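Tully county permits, open data card

Hi! I'm Savita Pal, and I put this set together from the permit office's paper logs.

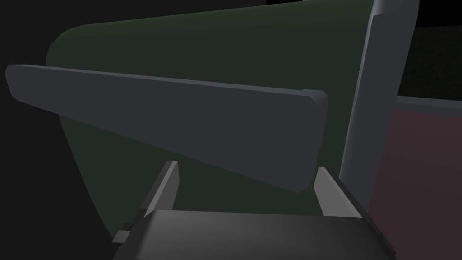

It has 1477 rows, one per permit, and dates are the way the clerks wrote them - sorry.

Known gaps
- 197 rows have no street number
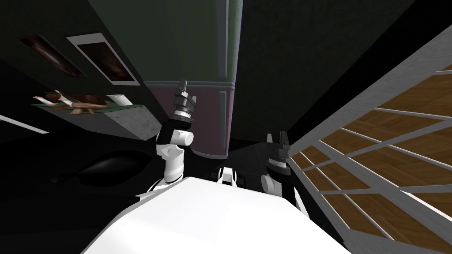
License
Free to reuse, just credit Tully. 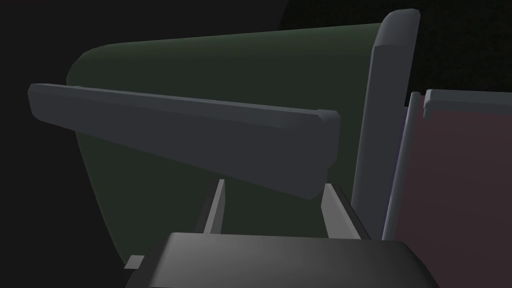

Zone codes come from Sota Fujimoto's list. My map colors zone 8 a deep forest green, like that big surface over the gripper, so print it light!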